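2018-09-10

Workshop notes, sound desk and merch for the Latuheru evening

Started with the playlist from Prusitz. He sent 868 tracks in one folder, without order, and many of them have the same name two times. I sorted by length first and then by tempo. The slow ones go in the first hour, when people are still finding their seats. He wants to open with Hudosska, the long version. I listened to it 2 times and I think the intro is too quiet for a room where the bar is open. I have written to him and wait for the answer.

Left channel of the small mixer has a hum again. I changed the cable, same hum. I changed the socket, same hum but weaker. In February we had this also and then it was the ground of the turntable. Must check the screw before anybody buys a new mixer.

Burno confirmed the dinner part. There are seven tables, each table gets one course from him and one song chosen by the guests. The songs must be on the list before the evening, we do not take wishes at the door. Last time this made a long delay and the singer stood on the stage with nothing to do.

Set times as they are now:
Doors at 6
Prusitz, first set, until the soup
Latuheru, 7 songs, no break
Prusitz again until close

The interview for the magazine is moved. The journalist wanted to ask about the old band and the divorce, and Latuheru said she will speak only on the new record. I agree with her. The text for the press is therefore shorter, I took out the second paragraph.

To do: guest list, screw of the turntable, print the menu in bigger letters, ask who has the key for the cloakroom. The poster has still the old spelling of Burno with an e at the end. 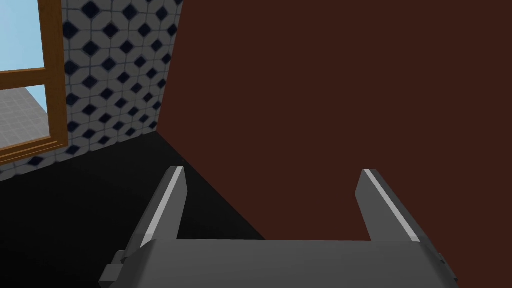 Phyllis Dobson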